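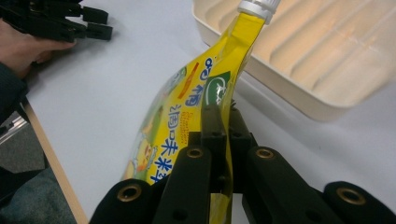 Maihi Reiseküche von Calline
Lieferbar, Farben: Schiefer, Senf, Moosgrün
Gewicht komplett: 1.319 Gramm

Ich reise dem Essen hinterher, das wisst ihr ja, wenn ihr schon länger in unserem kleinen Laden stöbert. Andere planen nach Museen, ich plane nach Markttagen. Und dann stehe ich da, mit einem Kilo Pfifferlinge, einem Stück Bergkäse und einem Brot unterm Arm, und im Zimmer gibt es einen Wasserkocher und zwei Zahnputzgläser. Genau für solche Abende habe ich die Maihi ins Sortiment genommen (und mir vorher selbst eine gekauft, zum vollen Preis, bevor wir überhaupt Händler waren!).

Zugeklappt sieht die Maihi aus wie eine etwas zu dick geratene Kulturtasche. Aufgeklappt ist sie eine Rolle mit Fächern, die man an eine Türklinke, einen Ast oder den Haken im Zugabteil hängen kann. Drin stecken ein Kochmesser mit Klingenschutz, ein kleines Schneidebrett aus Buche, Pfannenwender, Löffel, Sparschäler, eine faltbare Schüssel, ein Geschirrtuch und die Gewürzdosen. Das Messer ist richtig scharf, ich habe mich am ersten Abend gleich geschnitten, also bitte den Klingenschutz nicht zu Hause lassen.

Was ich daran mag

Die Dosen! Ich hatte vorher so ein Plastikding mit Drehdeckeln, und nach einer Woche in Friaul roch mein ganzer Rucksack nach Kreuzkümmel. Die Dosen der Maihi haben eine Silikondichtung und einen Schraubdeckel, und die Beschriftungsstreifen lassen sich mit Bleistift beschreiben und wieder abwischen. Bei mir sind Salz, Pfeffer, geräuchertes Paprikapulver und je nach Land irgendwas Neues drin. In Georgien habe ich mir eine Dose mit blauem Bockshornklee füllen lassen, von dem zehre ich heute noch.

Das Außenmaterial ist gewachste Baumwolle. Tomatensauce geht mit lauwarmem Wasser und einem Schwamm ab, Rotwein auch, wenn man schnell ist. In die Waschmaschine darf die Tasche nicht, das Geschirrtuch natürlich schon.

Meine erste große Tour mit der Maihi war eine Zugreise quer durch Polen und die Slowakei, rund 1.000 Kilometer mit ziemlich vielen Umstiegen, immer den Milchbars und Käsehütten nach. Gekocht habe ich in Pensionen, auf einem Campingplatz und einmal in der Teeküche eines Klosters, wo es nur eine Herdplatte gab und die restlichen Gäste sehr interessiert zugeschaut haben. Am Ende haben wir zusammen Pilzpfanne gegessen. Die Nähte haben alles mitgemacht, nur am Aufhänger hat sich ein Faden gezogen. Den habe ich abgeschnitten und seitdem ist Ruhe.

Was ich nicht so toll finde

Das Brett ist klein. Für eine Zwiebel reicht es, für einen Kohlkopf wird es albern. Calline bietet ein größeres Brett als Zubehör an, das passt aber nur in die Außentasche, und dann geht die Klappe nicht mehr ganz zu. Und die Faltschüssel riecht am Anfang nach Gummi - zweimal mit Essigwasser ausspülen, über Nacht stehen lassen, dann ist es weg.

Mit Handgepäck im Flugzeug wird es wegen des Messers übrigens nichts. Das muss raus und in den Koffer, der aufgegeben wird. Wer immer nur mit Handgepäck fliegt, nimmt besser die Variante ohne Messer, die heißt bei uns im Shop Maihi Leicht.

Maihi oder Skarkeck?

Das werde ich dauernd gefragt. Die Skarkeck ist die große Schwester von einem anderen Hersteller, mit Topf und Pfanne und Gestell für den Gaskocher. Wenn ihr mit dem Bus oder dem Auto unterwegs seid und wirklich jeden Abend draußen kocht, nehmt die. Für Zug, Ferienwohnung und Pension ist sie mir zu sperrig. Saskia Stubbs, mit der ich letzten Sommer durch die Bretagne gefahren bin, hatte ihre Skarkeck dabei und ich meine Maihi, und wir haben am Ende beides gebraucht (ihren Topf für die Muscheln, mein Messer für alles andere).

Lieferumfang

Rolltasche mit Aufhänger und Schultergurt
Kochmesser mit Klingenschutz
Schneidebrett, Buche, geölt
Pfannenwender, Löffel, Sparschäler
Faltschüssel
4 Gewürzdosen mit Schraubdeckel
Geschirrtuch, Leinen

Preis und Versand

Die Maihi kostet bei uns 70 Euro, Versand innerhalb Deutschlands ist drin. Nach Österreich und in die Schweiz schicken wir auch, den Aufschlag seht ihr im Warenkorb. Moosgrün ist meistens als Erstes weg und kommt im Dezember wieder rein, Schiefer und Senf haben wir da.

Ersatzdosen und Dichtungen gibt es einzeln. Falls euch mal ein Deckel im Hostel liegen bleibt, schreibt mir kurz, ich habe immer ein paar in der Schublade. Bestellungen, die bis 11 Uhr reinkommen, packen wir noch am selben Tag.

Pflege: Brett von Hand spülen und ab und zu mit Speiseöl einreiben, Messer sofort abtrocknen, Tasche offen trocknen lassen.

Liebe Grüße aus dem Lager
Jacqueline Baudry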